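Biltness Releases Planning Update for Shared Robot Halls

Biltness has released a new version of Petek, its motion planning software for robot arms, following trials at its Ridutthorpe hall in June.

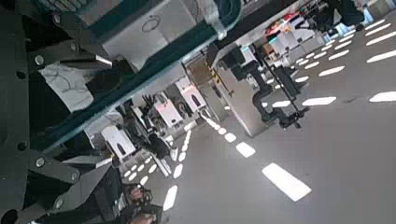

A wrist camera view of the Ridutthorpe hall, with robot arms at the workstations.

The update merges wrist and head camera views into one map — a step that was formerly run separately for each arm. Planning time has fallen to roughly 200 milliseconds. 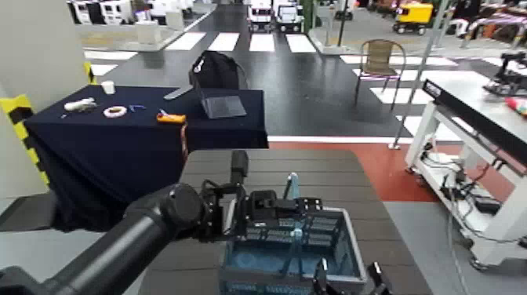
Availability

Current license holders will receive the update at no charge. Gerardo Cirillo, head of software, said the planner now corrects for camera tilt before it searches for a path.
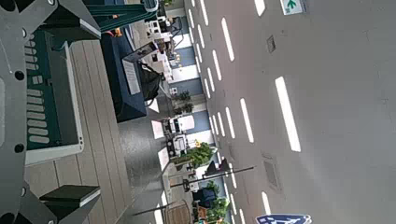
Support for the earlier version will continue for seven months. The Vimlow simulator will be updated separately.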